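1 September 2026

Groceries again. Went to the Skarden shop before lunch with the list and forgot the list on the counter there, so the second half was done from memory. Got everything except vinegar. Carried 2 bags home and my shoulder knows about it.

I have been trying since May to settle on one way of unpacking. The way it goes now is that the shopping bag stands upright on the table and things move between it and the basket next to it. Flat boxes go in the basket first, small packets in after them along the sides. The clear bin is for packages that don't stack. It takes longer than shoving everything in the cupboard, but I can find the crackers. 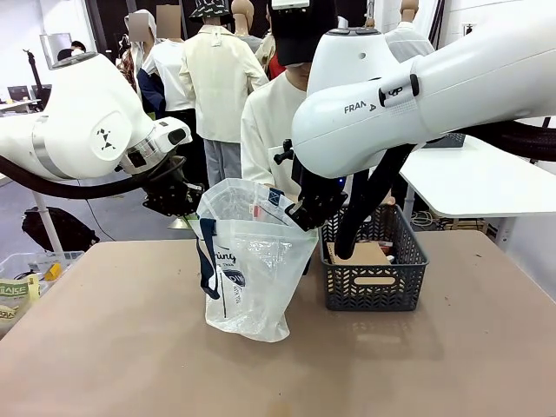 Reijo Tikkanen wrote back this evening that I should give up plastic bags for this, because they sag once they are half empty and the small things slide to the bottom. He uses a crate from Joren and lifts the whole thing onto the shelf. I told him a crate is fine with a car. I walk - 6 blocks, with the hill at the end.

He has a point about the small things, though. I still lose stock cubes that way. Might put them in first next time, or in my coat pocket.

Wiped down the shelf under the window after supper. Threw out an old jar of mustard and moved the rice to the left, where the flour used to be. The bags are folded in the drawer, which barely closes. Vinegar tomorrow.

Recent entries
The drawer that sticks
Soup for two days
Beans, and where to keep them
A new lamp from Atell

Last updated: 1 September

Contact | Copyright | Back to top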